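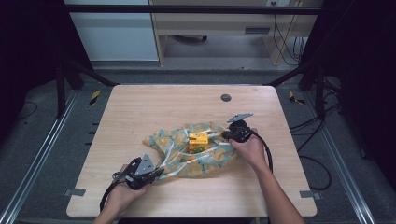

Irja Harju
Moderator, Gift Wrap board

Trying cloth wrap on a little yellow box. Mine is the teal one with yellow flowers and I can't get the corners even. Tips?
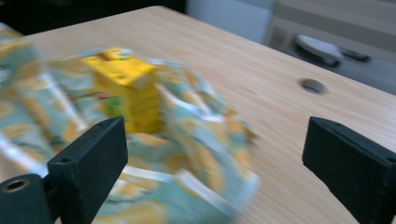
yellow box, blue folds on both sides

podis73: Way too much fabric for a box that small! Go down a size.

hanne_p: Disagree, I like it big and puffy. Iron it first though.

podis73: Puffy slides right off, Hanne.

Irja Harju: Ok, ironing tonight, then I'll try a smaller cloth.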